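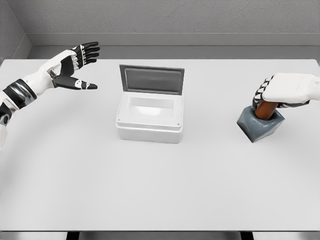 Simulated robot at a table, with an open white container

Token Talk > Lending and Yield > Colelano withdrawal queue, anyone else stuck?

marar_tom
Monday, June 8, 2020
I put in a withdrawal from the Colelano fixed pool and it still says "queued." 1,895 in stablecoins, no bonus tokens, nothing fancy. Support sent the same form reply twice. The terms say up to 14 days, and I'm past that. Is anybody getting paid out?

planoslow
Got mine, but it was a small one, 182. It took nine days. I have a bigger one pending and that hasn't moved.

Trekalberg
Read section six of the terms. The 14 days start when they approve the request, and there's no limit on how long approval can take. I pointed this out in October and got told I was spreading fear.

marar_tom
I missed that. So my clock may not have started?

Trekalberg
If it says queued and not approved, then no.

S. Venkataraman
I've used Colelano for over a year and never lost anything. They lend deposits out for fixed terms. When a lot of people ask at once, they have to wait for the loans to come back. A bank CD would charge you a penalty for the same thing. I don't see the scandal here.

planoslow
A bank CD is insured. This isn't.

S. Venkataraman
Agreed, and it pays more for that reason. Everyone who signed up saw the rate. My point is that slow is different from broke, and people in this thread are treating them as the same.

Trekalberg
Sharada, who are the borrowers? I've asked three times in their chat. If the loans are good, they could publish a list of terms and collateral without naming anyone. Planosthorpe does that every month and it's a smaller outfit.

S. Venkataraman
Planosthorpe also pays half the rate. I'd like to see a list too. I just wouldn't call it theft because they haven't posted one.

Trekalberg
I didn't say theft. I said you can't tell.

nightdeposit
Checked the wallet they give as their reserve address. There was 1,262 in it this morning. That could mean the funds are out on loan or sitting in another wallet, so I wouldn't read too much into it by itself. But it won't cover marar_tom's withdrawal.

marar_tom
That's less than they owe me alone. Not great.

planoslow
Does canceling and asking again in smaller pieces work? Mine went through and it was small.

nightdeposit
I wouldn't. You'd probably go to the back of the line. Take screenshots of your balance and the request page with the date showing, and save the support emails. Also turn off auto-renew if you haven't - it's on by default and it locks you in for another term.

marar_tom
Auto-renew was on. Off now, thanks. Screenshots done.

S. Venkataraman
I put in a test withdrawal of my own just now. I'll post when it changes to approved.

planoslow
Mine still says queued as of tonight.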